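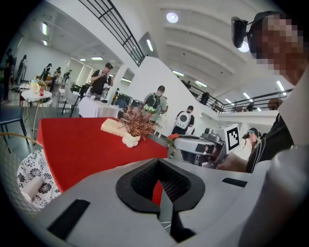 A small potted plant on a red tablecloth.

Indoor plants: watering and light from May

Most losses among small potted plants in the office are down to overwatering. Compost in a pot of this size dries unevenly: the top layer can feel dry while the lower third is still saturated. Push a wooden stick down to the base and leave it for 5 minutes. If it comes out dark, do not water.

Sabina Saha has gone through last year's records for the Jullach building. Plants watered to a fixed timetable did worse than those checked by hand, and the gap was widest on the north side, where growth is slow until late spring. The timetable has been dropped. Each floor now has a card by the sink – please write down the date and the amount given.

Light matters more than feed. Red and bronze foliage tends to turn green in a dim position, and feeding will not bring the colour back. Move the pot closer to the window in stages over two weeks, as a sudden change can scorch the leaves. Feed at half strength, once a month, until the end of September.

Pots without drainage holes should be used only as outer covers. Lift the inner pot out, water it, let it drain for a quarter of an hour and put it back.

Spare compost and 3 sizes of inner pot are kept in the Tahiri store. Rezaul Akanda has the key.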